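Grullholm Kitchen and Shop Supply
Home / Scales / Counter scales

Grurkano Counter Scale with Tray

$145.00
Product code 1137-G
In stock at Worora, ready to send

Quantity
Add to cart
Add to wish list

About this scale

The Grurkano is a counter scale for fruit shops, market stalls, small bakeries and home kitchens where a lot of jam is made. The goods go directly in the steel tray. You enter the price per kilogram on the keys and the display gives you the weight and the amount to pay. It is a simple scale and it does not print labels. If you need labels, please see our Fakhoury range, which costs more and takes more space on the counter.

We have sold this scale from our shop in Worora for 11 years. The keys have become a little bigger in this time, and the rest is almost the same. Customers who bought the older one can still use the same tray.

Details

Weighs up to 30 kg
Body and tray: stainless steel
Keypad: metal, with number keys
Power: mains cord, Australian plug adaptor in the box
Cord length: 100 cm
Warranty: two years on the electronics, the tray is not included

What is in the box

Scale, tray, power cord, adaptor, and an instruction sheet in English. The original booklet is in Chinese and we put it in also, as some customers prefer it.

The Chinese keys

The function keys are marked in Chinese. Our English sheet shows each one in the same order as on the keypad, so you can keep it beside the scale in the first days. Most people need only the zero key and the tare key for daily work - the others are for adding several items together. We also have a set of small English stickers, free of charge. Please write "stickers" in the order notes.

Before you use it

Place the scale on a hard and level table. Let it stand switched on for a few minutes, then press zero with the tray empty. If you use a bowl or a box, put it on first and press tare. Do not lift the scale by the tray.

Delivery and returns

Orders placed before 2 pm leave the same afternoon. In December please allow some more days. You can return the scale within one month if it is clean and in its own box. Pick-up from the Worora shop is free, but ring first, the counter is closed at lunch.

Cleaning and the keypad

The tray should be wiped with a soft cloth after every day of work, and pulled dry along the rims, where sugar and flour like to stay. Unplug the cord before you begin. Any printed sheet lying in the tray should be lifted out and wiped separately. With one hand flat in the tray and the other on a dark blue cloth in the far corner, your forearms come quite close over the display and the keys, so take off loose sleeves. The number keys are silver metal and the keys with red Chinese labels stand in a column on their right side - for these use only a barely damp cloth and no spray. 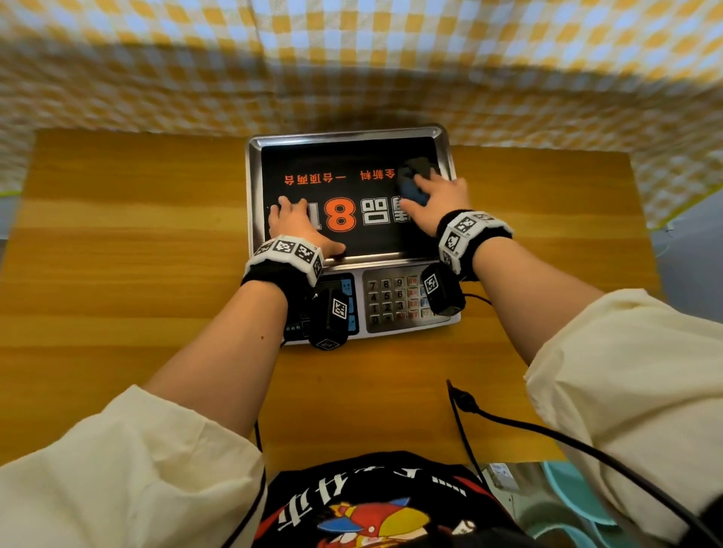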